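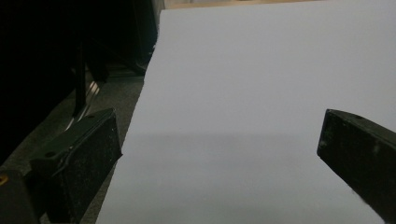
The open day for families at the Lorngate centre began at 10 in the morning, and I came twenty minutes before, as I always do when I don't know a place. At the door they gave me a name sticker and a programme on one folded page. My husband stayed at home with our younger son, so I went only with my daughter, who is eleven and had promised to be patient. The first workshop was called "The week on one page". Each family gets a big white sheet with nothing written on it, smooth and a little grey when the light is low, and has to agree what goes on it before anyone is allowed to write. We needed a long time. My daughter wanted to begin with Saturday mornings, I wanted to begin with who cooks.

Shobha Unnithan led this part. She speaks quietly and she lets the silence stay, which I found difficult at first. When two parents at the next table started to argue about homework, she only asked them who had decided the hour for it. They did not know. I have thought about this question several times on the bus home — also in our house many hours were never decided by a person, they just arrived.

After the break there was a talk in the large hall. A lady at the entrance told me that 167 people had put their names down, and 193 came, so extra chairs were carried from the library room. Kipchumba Lema spoke about grandparents who live far away. He has three children and his parents are in another country, and he told us how they tried a long video call every weekend and how everybody became tired of it. Now the children send one short voice message after school, and the grandmother answers when she wants. It was the part of the day I liked the most.

The panel with Anderson Rocha and Nesma Samir was about money and pocket money. I must say it was less useful for me. They were friendly, but most questions came from parents of small children, and the microphone made a noise each time it was passed on. I wrote down one thing from Nesma Samir, that a child should be allowed to spend badly while the sums are still small.

Lunch was soup and bread, included for families. The children's room closes at 3, earlier than the programme says, so ask at the desk if you bring little ones. The next open day is in December at the Prestow building, and you can register from November.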